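Notes 2: Teaching by demonstration – teleop on soft stuff
Handout, 11th April. Bring to lab.

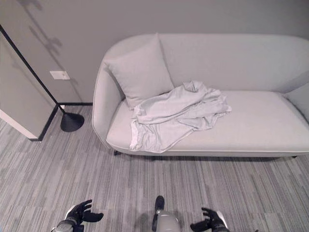

Fig. 1. Sofa task, head view. Cloth on the left half of the seat, both hands open.

Task for this unit = pick up the cloth, fold it, leave it on the seat. Short to say, hard to demo.

Two ways to show a robot a task
Kinesthetic: you grab the arm and move it. Good for rigid things, one arm. Bad here – need both hands at once and your body blocks the camera.
Teleop: operator wears gloves + headset, robot copies. Operator sees only what the head camera sees. That matters, see below.

Why this one is nasty
Gray cloth on gray sofa. Cloth is a bit cooler and paler but not by much. Edges are hard to find, you mostly go by the wrinkles and their shadows. Pillow sits right behind and is partly covered, same fabric as the sofa. Beginners grab pillow and cloth together.
One end hangs over the front of the cushion. Easiest place to start IMO. The twisted part near the backrest is the worst, leave it till you have some slack.
Right half of the seat is bare, use it for flattening.

Operator rules
Start with hands open and in view. Every time.
Look first, then reach. Head moves during a grasp ruin the episode.
Slow is fine, stopping dead is not. Long pauses get learned as pauses.
If you drop it, recover and keep recording. Recoverys are useful data, don't delete them.
Vary the starting crumple. Same pile every time = policy memorizes the pile.

Numbers from the Surow set (for problem 2)
1021 episodes recorded, 937 kept. Work out the rejection rate and say what you would want to know about the rejects before training on teh rest.

Reading: Barua notes, section on hand retargeting. Skip the Kasanetti part for now, we do latency next time.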